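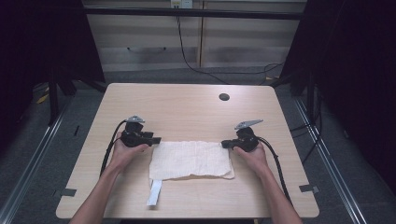 ## Jelgate opens its robot training rooms to visitors

The automation company Jelgate held an open day in January 2018 at its building in Lopes, and for many people from the town it was the first chance to look inside. The company had prepared 238 places. All of them were taken before the doors opened, and a second open day is now planned for August.

Jelgate moved to Lopes to be near the laundry company Vemgate, which is its partner in a project called Jornari. The aim of Jornari is to teach robot arms to handle soft things, such as towels, napkins and small cloths. Hard boxes and metal parts have been moved by robots for a long time, but cloth is a different problem. It changes its shape each time it is touched, and a program which works for one napkin can fail with the next one.

Visitors went through the building in small groups, and each tour had 3 stops. The first was a short talk about the history of the company. It was given in a meeting room and was, according to several guests, a little too long. The second stop was the place where people record the movements that the robots must learn later. The person at the table does not touch the cloth with the fingers. Each hand holds a black gripper with a cable, and the cloth must be taken, lifted and folded with the grippers only.

The work is slow at the beginning. A new operator at Jelgate practices for 6 days before any of the recordings are kept. After that, an experienced operator can record up to 500 folds in a week. Recordings with mistakes are also saved, in a separate group, and the engineers use them to study at which moment the cloth was lost.

Guests were allowed to try it for a few minutes each. Most of them began too fast and pulled the cloth away from themselves, or closed one gripper and forgot the other. Children were often more patient than their parents. One girl made a clean fold at her second attempt and received applause from her group, and she then asked if she could do it again. She could, because the group behind was still in the meeting room.

The third stop was the demonstration with the robot arms. A pair of arms folded a small towel two times and put it on a pile. The first two groups saw this without problems. For the third group, the towel stayed hanging on one arm and the demonstration had to be started again from the beginning. The guide explained that this happens also on normal working days, mostly with new towels, which are stiffer than washed ones.

Many questions were about jobs. Vemgate, which washes linen for hotels and restaurants in the region, told the visitors that it does not plan to reduce its staff because of Jornari. The company has had difficulty for some years to find people for the evening shift, and it wants to use the first robots there. The staff of the folding department have been asked to help with the recordings, and some of them have already changed to this work for part of the week.

No date has been given for the first robots in the laundry. Jelgate said only that tests with large towels must be finished before, and that bed sheets are not part of the project at present.

The open day in August will have the same program, with a shorter talk at the start. Places are free of charge but must be reserved at the reception of Jelgate. Schools from Lopes can ask for a separate visit in the morning, and a teacher must come with each class.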